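Arkeo Opens Renovated Staff Kitchen at Skikon Building

9/3/22

Arkeo has opened the renovated staff kitchen in its Skikon building. The work was carried out by Gralo, took 4 months and covers 282 square feet. The kitchen serves 300 employees on 2 floors.

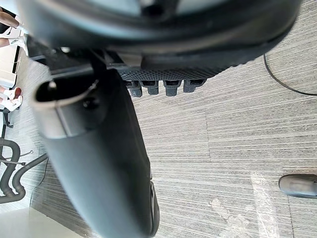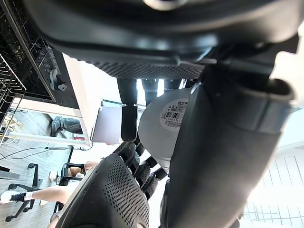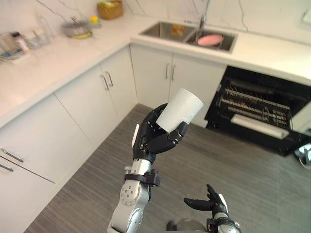
What is in the kitchen

White base cabinets and a marble-look countertop
A double-basin stainless steel sink
A dishwasher next to the sink cabinets

Opening hours are unchanged. A second kitchen, in the Mwaipopo building, will be renovated in February.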